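4. Planning the equipment budget

4.1 Why we started with the bathroom counter

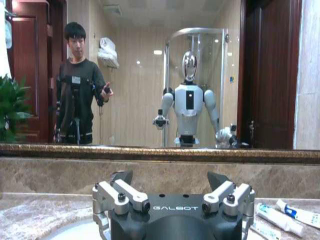
Figure 3. Wrist view of the gripper over a marble bathroom counter, with toothpaste tubes to the right and the robot reflected in the mirror.

I'll admit I came to this section with a spreadsheet and far too much confidence. Aurelia Lazăr and I had been asked to work out what a small hotel group, Kestwood, ought to set aside if it wanted a robot to help tidy guest bathrooms, and I assumed the robot itself would swallow nearly all of the money. It did take the biggest share, but the things around it kept nibbling away at the rest (spare fingertips, I am looking at you).

The counter is a good place to think about costs, so Figure 3 is worth a moment. Toothpaste tubes are light and they squash, and they end up lying at whatever angle the guest left them. The gripper has two wedge-shaped fingertip pads facing each other, and that shape sets a lot of the budget. If a buyer wants the same hand to pick up tubes and also fold towels, we'd plan for 2 sets of pads from the start, and we'd keep them on a separate line from repairs. Dustley, who quoted for our spares, lumped the two together and it took us ages to pull them apart again!

Then there's the mirror. A big wall mirror gives the wrist camera a second robot, a second doorway and a second everything to look at, and we think any plan should pay for extra testing time in rooms like this one. We allowed 4 days per room type in our draft. Aurelia wanted more, and having been through the Gumari quote again I've come round to her side — testing is cheap next to sending an engineer back.

We also split the spending into 3 stages: a hire period, a single purchase, and only then a wider order. Olteanu would have given us a better unit price for buying everything up front, and I can see why a finance office would be tempted. My worry is door widths and counter heights, which vary a good deal even inside one building. Measure those before signing anything. The survey costs go in stage one, under the hire fee, and Table 2 lists them room by room.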